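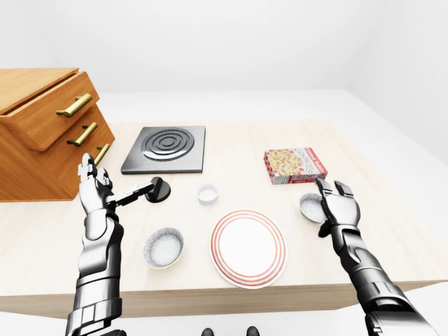
Kitchen cell in the simulator, left hand holding the black knob by the stovetop. Both arms.

EQUIPMENT PLANNING MEETING, NOTES
Thursday, small room, started 10 past because of the door code again
Notes: Lợi Tăng
Present: Lợi, Pim, Odette, Garrick, Shira (on the phone, dropped twice)
Absent: Benno

1. Last time's notes
Approved. Garrick wants it noted the shelving was ordered before the freeze, not after. Noted.

2. Where we are with the kitchen cell
Pim put the sim kitchen up on the wall screen. Two arms, table, wooden drawer cabinet, stovetop, dishes, cookie box. Agreed this is the layout we buy against, so no more moving things in sim until the orders are out. Odette asked if the cabinet could go on the right. No. See above.

Garrick's point: the sim table is roomy on the near side, the real bench in bay 5 is narrower. Either we get a new bench top or the plate and bowls get pushed back toward the stovetop. Pim says pushing back breaks the reaches she already has. So, new bench top. Goes on the list.

3. Arms and hands
Long one. Two quotes in.
Rala: pair of arms with hands, one price, training included. Delivery November if we sign this month.
Tistex: arms only, cheaper, hands bought separate. Service is by mail, we pay shipping both ways.
Shira prefers Rala for the training. Odette prefers Tistex, says we have had hands from one maker on arms from another before and it was fine. Garrick remembers it diffrently. Some back and forth, cut for time.
Pim's requirement, either way: fingers must be able to pinch a small knob and hold it level. Wants that shown on a real bench before we pay anything. Neither quote covers a demo.
Lợi to ask both for a demo day. If one says no, that tells us something.
Spare fingertips: Rala has them in sets of 10. One set for now.

4. Cabinet and stovetop
Cabinet: Văn workshop can build from our drawing, three brass bar handles on the front, orange-ish wood finish. Four weeks. Odette asked why not buy one from a store. Handle spacing is why, store ones don't match the sim model. Approved to go ahead with the drawing. Drawing is not finished (Garrick).
Stovetop: dummy plate only. No power, no gas, Facilities was very clear. Dark gray, round coil in the middle. Garrick thinks the metal shop can do it from scrap. Shira asked how heavy. Nobody knew. Garrick to weigh something similar.
Knobs: buy spares, they get dropped. Qty 19 on the old list, left as is.

5. Dishes and small stuff
Budget line for props is $534. Has to cover:
white cup
large white plate, thin red-orange rings on the rim
bowls, speckled gray inside, pale rim
filling for the bowls
cookie box, red and white check
Filling: Pim wants real rice in them, Odette wants plastic beads, easier to sweep. Rice gets into the joints according to Odette. Beads also get into the joints according to Pim. Buy a small bag of each, try both in a tray away from the arms.
Cookie box: we print our own, flat card, glued. Shira's printer contact can do a short run. Needs to be stiff enough for a hand to grab without crushing. Do not put real cookies in it, ants.
Plates: order extra. Last batch went fast.

6. Software seats
Jusuvness license is up for renewal. We pay for 10 seats, 5 in use. Drop to 5? Pim says the interns need some over the summer. Kept at 10 for one more term, look again then. Odette against, wants it in the notes. It's in the notes.

7. Floor and power
Electrician needs to see bay 5 before the arms are ordered, not after like last time. Outlet on the left wall is dead. Emergency stop goes on the near side where a person standing at the bench can reach it, second one by the door. Paint line on floor, yellow, Facilities does it but we pay.

8. Money summary
Arms are the big number, waits on demo day. Everything else can come out of this quarter's account if the bench top isn't more than the carpenter's first guess. Shira to check what rolls over. If it doesn't roll over we order cabinet and dishes right away.

9. Other
Shipping crates in the hall must go. Second reminder.
Benno still has the torque wrench.

To do
Lợi: demo day emails, Rala and Tistex
Garrick: finish cabinet drawing, send to Văn. Weigh plate. Metal shop
Pim: export table and prop sizes from sim, one sheet, inches AND millimeters please
Odette: dishes order, rice, beads
Shira: rollover question, box printing, book electrician

Ended 11:50, room was needed. Next meeting same time same room, bring the quotes on paper becuase the screen is booked.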